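The operator at Bundik sits a few feet from the table and moves both arms by remote control. She has recorded 344 runs of the same pick-up since July. "You learn to slow down before you touch anything," she says. "If I hesitate, the arms learn to hesitate."

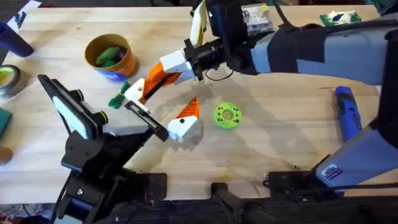

Her shift partner disagrees a little – he says a short pause does no harm, and that he keeps those runs in.

They threw out 41 runs last month, mostly for dropped pieces.

2 comments | 925 shares
© Grendmont | Contact | Back to top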